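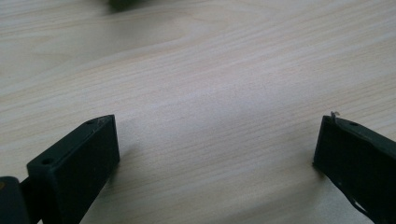
Pale wood, the grain going up to the right.

Theano got there at 2110. No key under the pot so she went round the back, shoulder to the door, in. The kitchen smelled of January. Closed up. Her aunt's table where it always was.

She'd eaten at it for years and never looked at it. Lines like a map of somewhere flat. She ran a thumb along one till it bent away and lost it.

Phone. Spyros.

"You have 45 minutes. Then I need the van."

"Fine."

"Just take what's yours, Theano."

What was hers? She opened drawers. String, candles, a Flurisora tin full of buttons. Shut them agian. Upstairs, the linen press — sheets, more sheets, the gray towel. The one from the summer she had the fever, Fotini wringing it out over the basin all night and singing badly.

She brought it down.
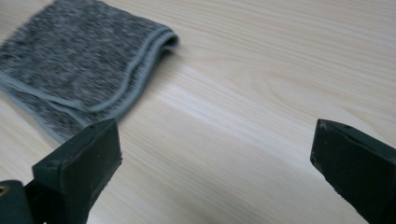 The gray towel, folded, on the table.

It looked small. She pressed it flat with both hands, and the hem slid out crooked and she let it.

Headlights in the yard. Early, of course he was early.

"Is that all?" Spyros said from the door.

"And the table."

He looked at the table, then at teh van.

"Get the other end," she said.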